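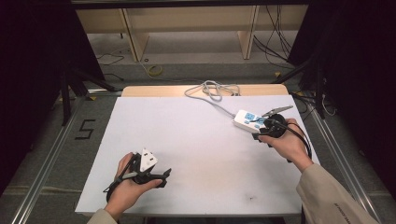 Nadine Khoury wrote in to ask why her booking still said "provisional" when the magician had already sent her a cheery message. A fair question, and one we get a lot. The message means the act has seen your date. It doesn't mean they are coming.

Section 6: Confirming an act on Brolelstead

1. Open My Events and pick the booking. If the status reads Provisional, you have no booking, whatever the act's profile says about quick replies.

2. Press Request Terms. The act has 49 hours to answer. The odd extra hour came with an old update and has never been taken out.

3. Read the terms sheet before you look at the price. Check the set length, the arrival time and who brings the speakers. "Full show" can mean very different things to a juggler and a stilt walker.

4. Enter your room size and the number of guests. Close-up acts may turn down anything with more than 242 guests, and they are usually right to.

5. Pay the deposit through the site. The status should change to Confirmed within 11 minutes. If it doesn't, do not pay again. Use Report a Fault and keep your receipt.

Note: Star ratings are left by customers, often on the same night. Read the middling reviews first. "Amazing, the kids loved it" tells you little about whether the act turned up on time.

Note: The Suits All Ages badge is ticked by the acts themselves. We don't check it. Ask for a clip of a whole routine - a trailer with music over it won't help you judge.

Caution: Fire, knives and live animals need the venue's written consent. The tick box in step 4 does not count as consent, though it is worded as if it did.

Caution: An act that asks for the deposit in cash has left the booking scheme. Refunds under Section 7 will not apply.

To change the date after step 5, cancel the booking and start again from step 1. The Move Date button only sends the act a polite note.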